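What Went Wrong With Our Dish Arm

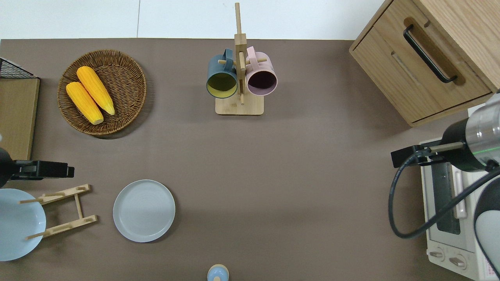 The kitchen table setup, with the mug tree and both grippers.

I'm Odair Paiva, and this was my part of the Kenham project, which I loved even on the bad days! Our worst fault was the right arm stopping halfway to the mugs, 4 times in 75 tries. We blamed the gripper first (poor thing), but the log showed a dropped signal lasting 670 milliseconds, and it came from a plug I had not pushed all the way in. We now check every plug before power goes on.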